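Okay, a little thread about singing, church basements and being the least devout person in the alto section. Settle in, it's me, so it'll be long.

I was raised with nothing in particular. We had a tree in December and my grandmother's rosary in a drawer, and that was the whole of my religious education.

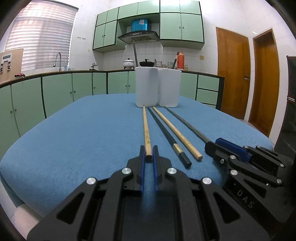

So when I moved to Bravbridge and saw a card at the library saying the Mindmont Singers needed altos, no audition, I didn't think to ask what they sang. They sing hymns! Almost entirely hymns, with one Gershwin number at the spring concert to keep people on their toes.

I nearly quit after 2 rehearsals. I felt like I was wearing somebody else's coat. How do you stand there and sing "abide with me" when you aren't sure there's anyone to do the abiding?

But then we went over to Skilville to sing at the old stone church, the one that seats 900 and had maybe 90 of us in it, counting the choir. The heat was out. Everybody kept their coats on – even the organist, who played in those gloves with the fingertips missing.

And somewhere in the third verse I got that prickle up the back of my neck, and my voice went all wobbly, and the woman beside me handed me a cough drop without looking up from her music.

I still don't believe, or I don't think I do. I've quit poking at the question every week. I just like what happens in my chest when the basses come in.

My cousins in Cairns think this is hilarious, by the way. They've asked if I'm going to be a nun.

Anyway, we start up again in August, 7 p.m., side door by the parking lot – and we're short on tenors, so if you can carry a tune even a little way, please come.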